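Skiritz Compost Caddy Service: Frequently Asked Questions

What does the service include?
Each household receives one lidded caddy for the kitchen and access to a shared collection bin. The caddy is yours to keep clean. The bin is emptied by our crew on the schedule printed on your welcome sheet. Finished compost is offered back to subscribers in March.

Which addresses are covered?
Ivby and Kuusk are covered in full. In Urard, only streets north of the rail line are covered at present. If you are south of the line you can still bring material to the Kuusk yard during open hours.

What can go in the caddy?
Fruit and vegetable scraps, coffee grounds, paper filters, tea leaves, eggshells, stale bread, plain cooked rice and pasta, wilted cut flowers. Meat, fish and bones are accepted only in buildings with a sealed bin, marked with a green band on the lid.

What about wooden items such as skewers, chopsticks and craft sticks?
Untreated wood is accepted. Paint, varnish, glue and glitter are not. Break long pieces into lengths that lie flat in the caddy; full-length skewers puncture the liner and jam the screen at the yard. Pieces that have not broken down after one cycle are screened out and go through a second time.

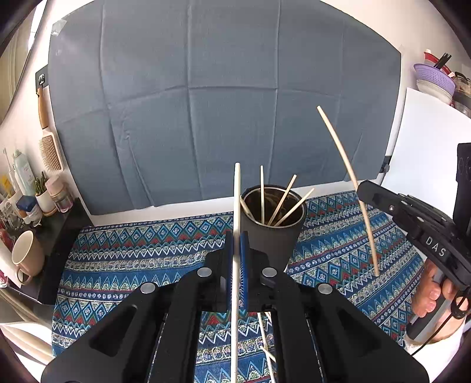
Bamboo is handled the same way as wood but takes longer. Toothpicks can go in whole. Popsicle sticks should be snapped once. Wooden cutlery is accepted if it has no wax coating; if the label does not say, put it in the trash.

Are compostable plastics accepted?
No. Cups, forks and bags labeled "compostable" need higher sustained heat than our piles hold. The one exception is the caddy liner we supply.

Do I have to use a liner?
No. Newspaper works, and so does nothing at all if you rinse the caddy after emptying it. Liners from us come in rolls of 42. Other brands are removed at the yard by hand and may lead to a contamination notice.

How big is the caddy?
It holds 11 liters and fits under most sinks. The lid hinge is a replaceable part. Order a new one through your account page; there is no charge for the first replacement.

My caddy smells. What should I do?
Empty it more often and add dry material. Torn egg carton or a sheet of newspaper at the bottom will absorb most of the liquid. If the smell is sour, the contents are too wet. If it smells of ammonia, there is too much fresh green material and too little paper. Wash with dish soap. Bleach residue ends up in the pile and should be avoided.

How do I deal with fruit flies?
Freeze peels overnight before adding them, or keep the caddy in the refrigerator in hot weather. Check the carbon filter in the lid as well. It lasts one season and should be dry to the touch.

What is a contamination notice?
A tag left on the bin listing what the crew found. The bin is not emptied until the listed items are removed. A building that receives three notices in a row is moved to inspected collection, which means a crew member opens the bin before it is loaded.

How much does it cost?
The base rate is 17 per quarter, billed in advance. Buildings with more than one bin are billed by the bin. Missed collections reported before noon the following day are credited automatically.

Where does the material go?
To the Kuusk yard, which is permitted for 2,000 tons a year. Material is shredded, piled, turned by loader and screened. Pile temperature is logged daily, and the logs can be read at the yard office on request.

Who do I contact about a new building?
Write to Inese Ots, accounts desk, using the form on the contact page. Include the number of units, the location of the existing trash area and the width of the gate. Bins need a level surface and a clear path to the curb.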